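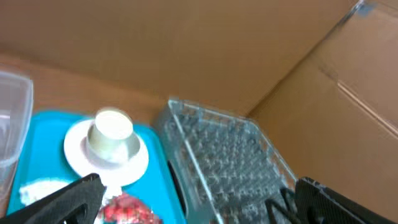

R. Navarrete
Operations Lead, Granside Tray Return

Progress report to the Ristden Fund, 14 November 2020

The grant pays for one thing: finding out whether a cafeteria tray can be cleared at a single table, with the dishes going one way, the trash another and the food waste a third. The application I inherited said the answer was likely yes and that savings would follow. I am less sure on both points, and I would like this report to be read with that in mind.

We have logged 499 trays since work began in July. The log records what came back on each tray, where every item went, and whether it had to be moved again later. Most trays come back with a cup on a saucer, a plate or a bowl, and a wrapper or a crumpled napkin somewhere between them. Dishes are the easy part. People know a cup when they see one, and it goes to the rack.

Small paper and foil are harder. A balled-up wrapper gets pushed under the rim of a saucer or left beside a bowl, and it stays there until the tray is lifted. The original plan treated trash as a quick sweep of the hand. Our notes do not support that, and I have removed the time estimate from the plan until we have one I can defend.

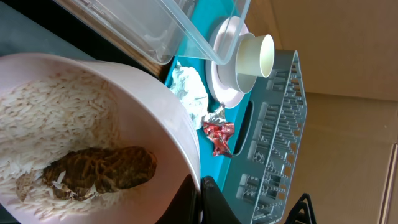

Rice remains the main problem. It sticks to whatever is resting in it, and when a bowl is tipped some of the grains miss. The application proposed measuring food waste by weight at the end of each session. I don't trust those weights yet. If grains end up in the trash container, they count as trash, and a good sorting result on paper may only mean that the food went into the wrong place.

We also had disagreements over paper cups nested in ceramic ones. Until week 3, some were logged as one item and some as 2. I have not gone back to correct the early entries, as I have no way of knowing which were which. Any comparison between the early weeks and the later ones should be treated with caution.

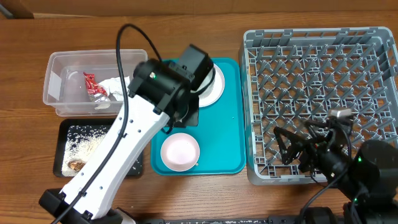
R. Navarrete

The layout now has clear plastic for trash, a black tray for food waste, the serving tray in the middle and the gray dish rack on the right. I was asked whether this is the final arrangement. It is the current one. Seeing trash through the side of a clear container does help when we check for mistakes — a fork or a lid would be easy to spot — but I can't say yet that it helps anyone sort better in the first place.

Derura, the consultants on the first phase, recommended moving to a second site this winter. I recommend against it. The logging rules changed partway through, the food weights are doubtful, and a second site would give us the same doubts twice over.

What I am asking for instead is 7 more weeks at Granside, within the existing budget, under one set of rules. Nested cups will be logged separately. Stray grains will be collected from the table and the trash container before anything is weighed. The raw log will go to Ristden together with the totals, so that you can check my reading of it.

Spending is on plan. The line for replacement dishes has not been touched, and I would leave it where it is for now.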